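The Gray Table

I bought the table on a whim, which is how I buy most furniture and why my sister no longer comes shopping with me. It was sitting at the back of Drasutico, the secondhand place out by the rail yard, under a stack of lampshades and one very sad beanbag. Matte gray top, no pattern, no shine, no grain to speak of. I walked past it twice. Then I put my palm on it and that was the end of the discussion.

I'd been living with a glossy white table for years (a Grolter, bought new, back when I believed a glossy white table would make me a calmer person). It showed every fingerprint. It showed the underside of my coffee cup, faithfully, whenever I lifted it. At night the ceiling lamp sat in the middle of it like a second moon, and if you were eating soup at the wrong end you had to squint. So a surface that gave nothing back felt like a vacation!

Aldo Piras helped me carry it up the stairs. He refinishes tabletops for a living, in a workshop on Dijkstra Street that smells of wax and toast, and he has opinions. He ran his thumb along the edge, didn't say anything for a whole flight, and then on the landing told me that gray was the hardest color he ever has to match. "People bring me a chip and say it's plain gray," he said. "Then I put it by the window and it's blue. I put it by the stove and it's brown. I've got 105 grays on the wall and I still mix."

I thought he was showing off a little. Then I lived with the thing for a week.

In the morning it's nearly silver. By lunch it has gone flat and cool, like a sidewalk before anyone's up, and in the evening it turns soft and dark at one end and stays pale at the other, and I couldn't tell you where one stops and the other starts. I used to think of a plain surface as something you put other things on. Now I catch myself clearing off the mail just to have a look at it.

And oh, the lint. You'd think a dull gray top would hide everything, and it's wonderful about fingerprints, truly, but a crumb of white fluff on it may as well have its own spotlight. I'll be on the phone, mid-sentence, and my finger will go out all by itself and press down on a speck.

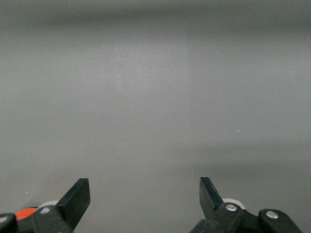 How do you clean a matte top without making it shiny?

Use a soft cloth wrung out in plain water, wipe with almost no pressure, and dry it straight away with a second cloth. Skip anything sold as polish, and skip the rough side of the sponge, which will rub a glossy patch into the finish that you'll see every time the light comes in low.

I learned the second half of that the hard way, with a blob of dried pancake batter and a green scouring pad. There's now a spot near my chair about as big as a quarter that gleams when the sun gets under the blind. Aldo came over to inspect it, got down with his cheek practically on the tabletop, and sighed like a doctor. He says he could knock it back with a very fine pad, doing the whole top in long strokes so it all matches. I said maybe in March. I've grown fond of it, and it tells me where to put my cup.

Dusting is a separate business. I tried paper towels first and ended up with more fluff than I'd started with. An old cotton T-shirt was better. What I use these days is a Fovlow cloth, a flat-woven thing I picked up at a street market, and I keep 3 of them in the drawer so there's always one that isn't in the laundry. One slow pass, folded over, then another with the clean side. If I go at it fast I just herd the dust from one end to the other.

My friends have been kind about the whole affair. One of them stood in my kitchen with her coat still on and asked when I was going to put a runner on it, or a bowl of lemons, or something. I did try the lemons. They looked terrific, like a paint ad, and I took them off after two days and made lemonade.

The white Grolter went to my nephew, who has 8 roommates (or it sounds like it) and covers it with pizza boxes, so the glare problem has taken care of itself. Aldo keeps asking whether I'll let him add the color of mine to his wall. He'd need to take the top to the workshop for a weekend. I've told him he can bring his wall over here.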